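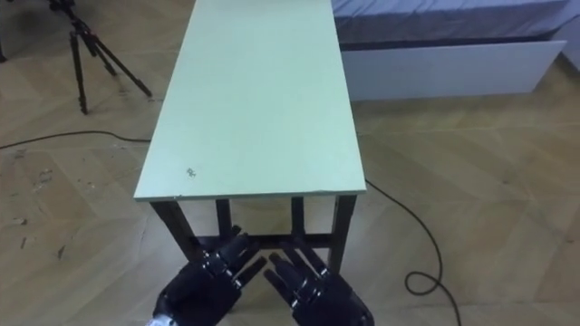

Jatex on the Mesine hand kit: mounts, reach and what the rental covers

The Mesine is a pair of jointed hands with a head-level camera and a control box, rented by Jatex to groups that already own a pair of arms and do not want to develop their own end effectors. Oct 10, 2018 is the first day it can be booked without a pilot agreement. We spoke with the Jatex product lead in a furnished room in Abdel Hamid, where the current version was being set up at a narrow table with a pale green top.

The unit on offer is the second hardware revision. The first had a stiffer thumb and a connector that faced the palm, which several pilot customers disliked. "The connector was in the wrong place," the product lead said. "You could route the cable neatly or you could close the hand completely. We moved it to the back of the wrist and lost a little range on one axis."

Each hand has 6 motors. The joints between the driven ones are coupled mechanically, so the outer finger segments follow the inner ones and cannot be commanded separately. Jatex regards this as acceptable for gripping edges, handles and soft goods. For small fasteners it recommends something else. "If your work is putting screws in trays, a two-jaw gripper is cheaper and will do it faster. We tell people that before they sign."

A long part of the conversation concerned tables. The rental includes a set of approach routines, and the one most often requested brings both hands to the near edge of a tabletop from below, palms turned inward. The difficulty lies in the edge itself. A thin board seen from above gives the camera a narrow strip to work with, and the legs and crossbar underneath are dark enough to merge with their own shadow.

"The board is easy. The space under it is where you get false contacts," the product lead said. "We take a view with the hands withdrawn, fit the edge line, and only then allow the hands in. If the fit is poor the routine stops and asks for another view."

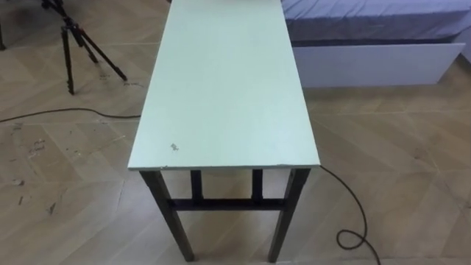
Skenelton takes a different position on this step. In its view a separate clear look at the table costs time on every cycle, and a wrist sensor would remove the need for it. Jatex has tested wrist sensors and does not rule them out. The objection is weight, since the kit has to stay within the payload of the smaller arms its customers use, and anything at the wrist counts against what the hand can lift. The stated limit is 2 kg per hand, held with the fingers closed. No figure is given for a fingertip hold.

Floor conditions were next. Patterned flooring has been a recurring support topic, and herringbone is the usual complaint, as its seams run in several directions and some of them line up with table edges when viewed from the head. The present software drops any line that continues past both corners of the board. Cables on the floor are handled less well. They are left out of the obstacle map unless the operator marks them, and the manual asks for them to be marked before the base is moved.

"We could detect them, and we do in the development branch," the product lead said. "It also detects shadows, chair legs and the gap under a bed. I would not ship it like that. December is the target and I am not promising December."

Setup time is quoted as 30 minutes for a crew that has done it before. That covers mounting both hands, seating the connectors, running the finger calibration and checking the camera against the wrists. Calibration has to be repeated whenever a hand is removed – including when the same hand goes back on the same wrist.
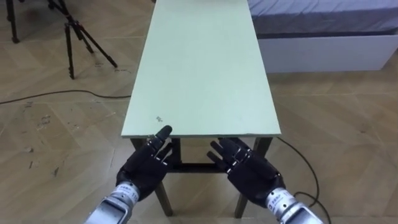 A pilot customer asked whether the left and right hands could be swapped to keep one spare on the shelf, and was told they could not. The thumb mount is mirrored and the firmware refuses a hand that reports the wrong side. Spares are therefore held by Jatex and sent on request, with the worn hand returned in the same case. Finger covers are treated as consumables and billed separately.

The monthly rate is 1205 dollars for the pair, control box and camera included, arms excluded. Shipping is extra. Damage from overload is charged to the customer if the motor log shows a current limit was raised by hand, and the product lead was direct about why the clause exists. "People raise the limit to get through a demonstration. Then a tendon goes. The log has it to the second."

Data from the camera stays on the customer's own machine by default. Support staff can ask for a recording, and the customer chooses which one to send. Jatex will also look at a recording before a rental begins and say whether the job suits the hands. Requests for that go through the booking form, under "preliminary check," and should state the arm model, the height of the work surface and the heaviest item to be held.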